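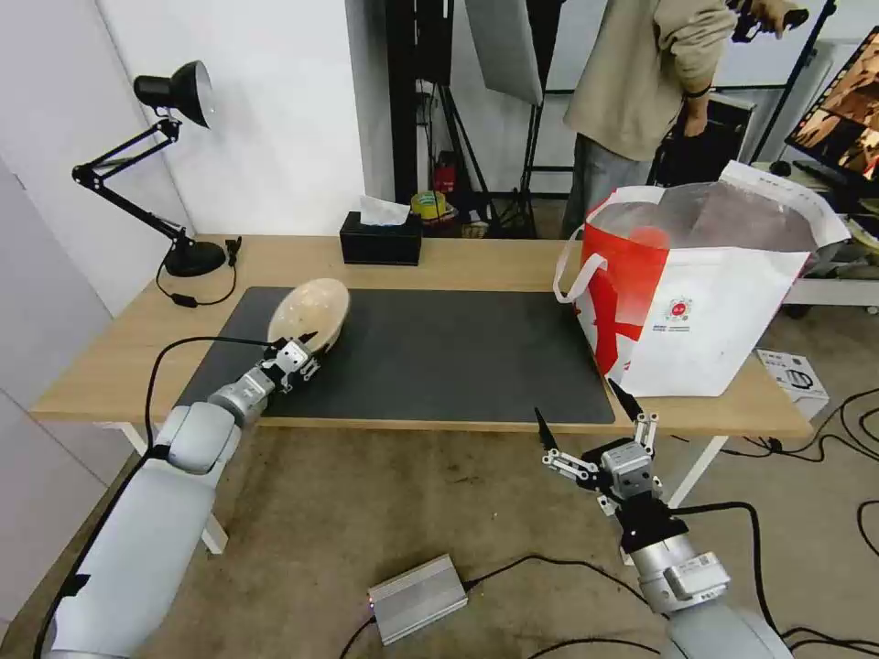
Emerson Cavalcanti asked after the last class if it is not quicker to put the bag on a chair, or on the floor, and drop the things in from above. It is quicker, I agreed with him, for a jumper or a towel. For dishes and for food I still teach the table, and these notes are written partly as my answer.

Keeping House, Grirnano Evening Courses
Notes for class 4: One table, one bag

What we cover

Tonight we work with a table that has things which stay, and a bag for things which go. In class 3 we did the cupboard under the sink, and some of you have not yet handed in the drawing of your shelves. Please bring it in May at the latest.

Things that stay on the table

Every table in daily use has its residents. In our room these are the mat, the desk lamp and the tissue box. They have fixed places: the lamp in the back left corner, the tissues near the back edge, the mat in the middle with a strip of the bare wood showing. I ask you not to move them when you pack. If you find that you must move the lamp each time, then the lamp has the wrong place and you should choose it again, once, at home, with patience.

The lamp cord goes over the edge of the table and down on the left side. At home look where your own cord goes. A cord across the middle of the working place will catch a handle sooner or later, and I have lost a good teapot in this way.

The colour of the mat is a matter of taste, but I like a dark grey one under pale dishes. You see the rim of a beige bowl on it very well, also in the evening. A soft mat is also quieter, a point that my neighbours in Stiltach Street have mentioned to me with some feeling.

Things that go

Put everything that will travel on the mat before anything enters the bag. Then sort:

- heavy and flat (lidded containers, a chopping board, a book)
- heavy and round (jars, fruit, a full bottle)
- hollow (bowls, cups, empty boxes)
- soft (bread, cloths, leaves)

The hollow group is the one people forget. A bowl takes a lot of room and gives nothing back, unless you put something inside it. Lemons, a rolled cloth and a small bag of nuts all travel well in a bowl. Hold it with the opening up, lower it nearly to the bottom and only then let go.

The place of the bag

The bag stands at one end of the table. For me it is the right end, and left-handed students can mirror everything. Open it fully before you begin and turn the handles to the outside. A loop that has fallen inward will be buried under the first container, and then you unpack all again.

Bags with a foil lining need a little more care. The foil keeps cold food cold for a short trip, but it tears when the corner of a box is pushed against it. Lower the boxes straight, do not slide them along the side. After use, wipe the lining with a damp cloth and leave the bag open overnight. Closed at once, it will smell – you all know this smell.

One of my own bags, from a market in Tiêu, has served me for many years and the red print has almost gone from it. The lining is still whole. I cannot promise the same for every bag, but I believe the wiping helped.

How heavy

Last term we weighed the contents of one shopping bag on the kitchen scale. The parts were these:

Bowl, empty: 233 g
Nuts in a small bag: 70 g
Everything else together: 1,657 g

The sum is a little under 2,000 g, so a modest load, and even so most of the class had guessed it lighter. Please repeat this at home with your usual bag and write the result in your notebook. We compare them in class 5.

Order of packing

Start with the heavy and flat group, in the bottom, as level as you can make it. The heavy and round things come next, against the sides, and the hollow things stand between them. Soft things are the last. Do not press them down with your palm in order to close the bag. If it doesn't close, something should travel in a second bag.

Keep a hand's width of free mat in front of you during the work. When this free place disappears, stop and clear it, then continue.

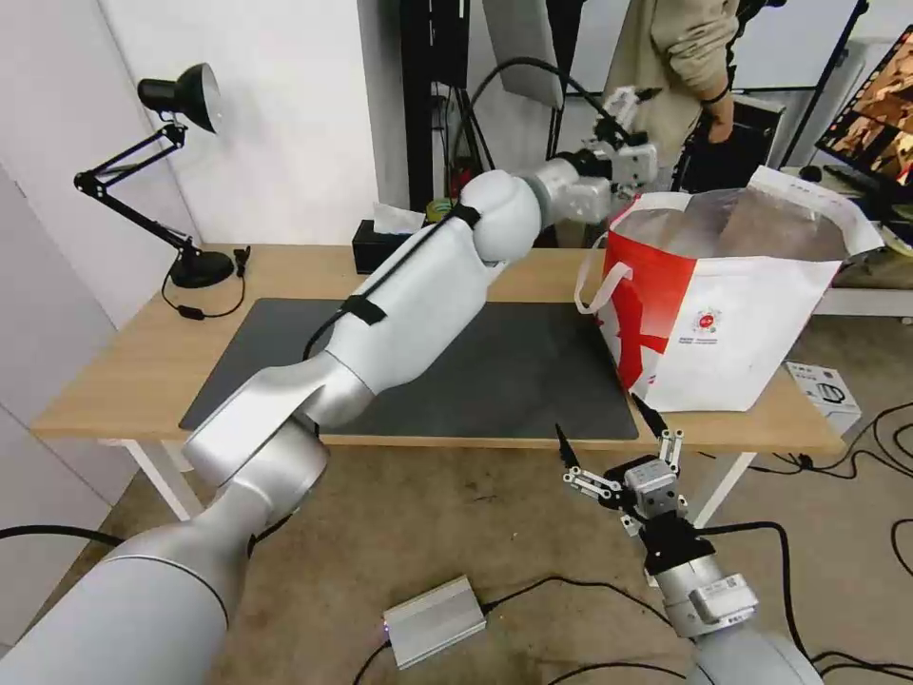 Unpacking

We do the same in the opposite direction. The bag goes back to its end of the table, the soft things come out first and are laid on the far side of the mat, and so on down to the flat containers. Cold food goes directly to the fridge and does not wait for its companions.

Check the bottom of the bag with your hand. Receipts, bottle tops and loose grapes live there.

For next time

Bring one bowl, one bag and a cloth. If your bag has no stiff bottom, bring also a piece of cardboard cut to size. We will read pages 12 to 15 of the Skultov booklet together, so there is no need to prepare them.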